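Caravan Trading (Tenduscombe)

Caravan trading is the main way goods get from one town to another in Tenduscombe, the online role-playing game from Usport. I've been hauling grain around in it for far too long, so I look after this page and most of the trade ones (corrections welcome!).

Getting a caravan

You buy your first wagon from the stable master in Nasr for 500 silver. It holds 25 crates, and you can't carry anything else while you're driving it – not even a spare axe, as I found out on the marsh road. A second mule makes you faster on hills but eats twice the feed, so I only bother with one for the long northern run. 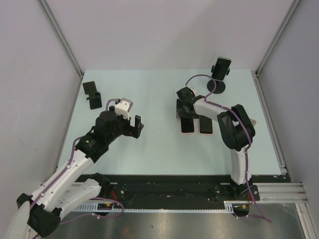 Routes and prices

Every town sets its own prices, and they shift each time a player sells there. Salt bought in Nasr usually does well in Rara, where there's no coast and the smokehouses get through piles of it. My best load ever went for 792 silver, and then the very next one barely covered the tolls. Check the notice board by the gate before you unload, and if somebody has just dumped a big shipment, park up and wait a while. 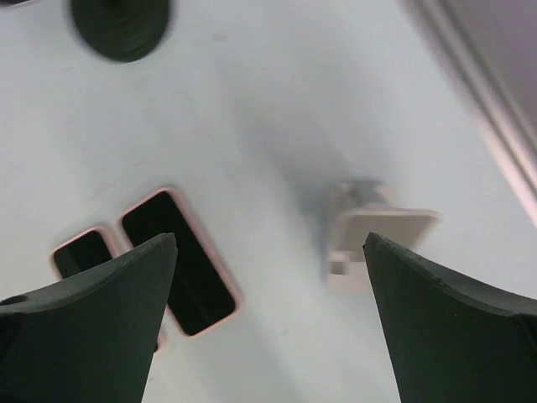 Bandits and guards

Bandits can be other players or the computer-run kind, and the computer-run ones mostly stick to the forest stretch after dark. Hired guards take a cut of the sale when you arrive. Orhun Şimşekoğlu, who wrote the first version of this guide, always swore by the river road instead – it's slower, but I've only been robbed on it once. If you do lose the wagon, the crates stay on the ground for anyone to pick up, and the mule walks home to the stable by itself.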